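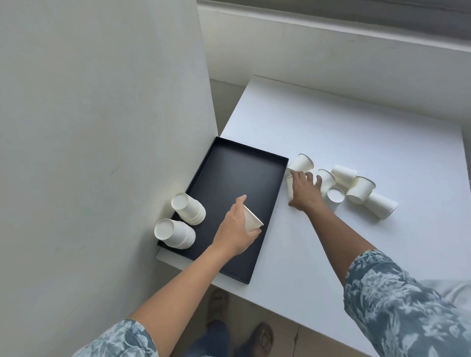
2 min read

Amever has completed a new visual identity for the Clomari Cup, the regional handball competition contested each season by 14 clubs. The work covers the competition logo, match programs, court graphics, broadcast titles and the medal design, and will be introduced in stages beginning in July.

The agency was appointed by Grusar, which holds the commercial rights to the competition, after a review of proposals from 3 studios. Under the terms of the appointment, Amever will also supply seasonal artwork and maintain the guidelines issued to clubs and licensed suppliers.

The new mark replaces a shield that had been in use since the competition was founded. It is built from a single curved line and has been drawn in versions for one-color printing, embroidery and small screens. The previous palette of red and gold has been reduced to dark green and white, with each club permitted to add one color of its own on home programs and tickets.
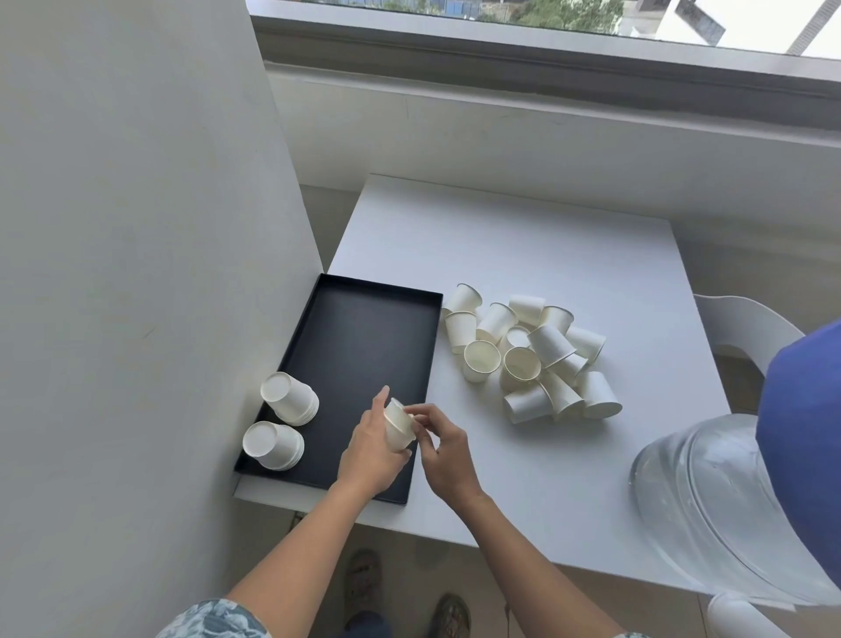
White paper cups and a black tray on a white table.

Sjöberg, the type studio, prepared a custom typeface for player names and numbers. The numerals were tested for legibility from the upper seating rows at a distance of 60 meters, and the widths of 1 and 7 were revised after the first trial.

Guidelines running to 69 pages were sent to all participating clubs on Sun 10 March. Clubs may continue to use existing printed stock until the opening round, after which the former shield is to be withdrawn from tickets, signs and online pages.
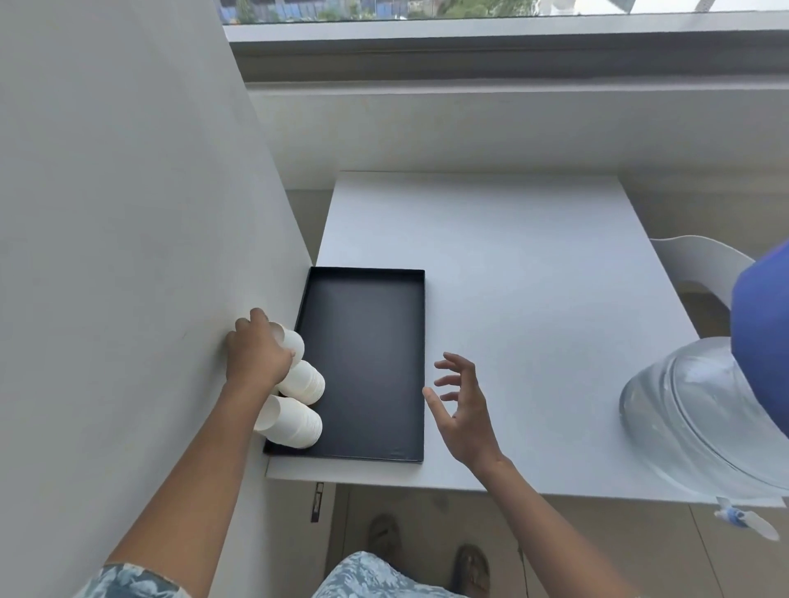
Stacked paper cups in the tray.

Grusar stated that the trophy itself will not be altered. A separate tender for venue signs is expected to be published before the season begins.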